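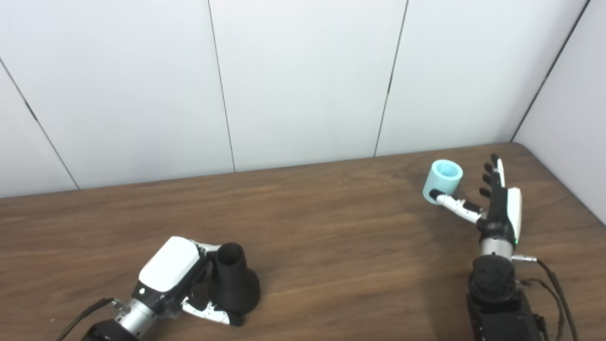 *Page last changed: 17th February*

# How a Tabletop Moves

A solid wood tabletop never stops changing size. The boards take up water vapor in humid weather and give it back when the air dries, and nearly all of the change happens across the grain. Movement along the length is small enough to ignore in furniture.

The amount depends on the species, the cut and the swing in moisture content. Flat-sawn boards move more than quarter-sawn ones, often close to twice as much. A top 34 inches wide, glued up from flat-sawn stock, can be visibly wider in August than it is in a heated room in winter. Makers who build in summer have to allow for shrinkage, and makers who build in winter have to leave room for the opposite.

Most failures start at the fastening. A top screwed tight to its apron on both long sides can't shrink, so it splits, usually along a glue line or a weak streak near the end. Slotted screw holes, wooden buttons and figure-eight clips all work on the same principle: they hold the top down and let it slide sideways. Breadboard ends need the same care. The center is glued or pinned, and the outer pins run in elongated holes.

Deltero, a small workshop that builds tables for offices and libraries, keeps its stock indoors for 24 days before the first cut. The boards are stacked on thin sticks with air on all faces. Its shop records cover 639 tops, and the repairs logged against them cluster in buildings where the heating runs hard and the air is left dry.

Finish slows the exchange of vapor but doesn't stop it. Film finishes such as varnish slow it more than oil does. The underside matters as much as the face. When only the upper surface is sealed, the two sides gain and lose moisture at different rates and the board cups. Deltero's standard schedule is 2 coats on every surface, end grain included, with a light sanding between them.

For a table already in use, a cheap hygrometer is the first purchase. Keep the top away from radiators and direct sun. If a crack opens in winter, measure it and wait until late summer before filling it, as a hard filler packed into a seasonal gap can force the split further when the wood swells.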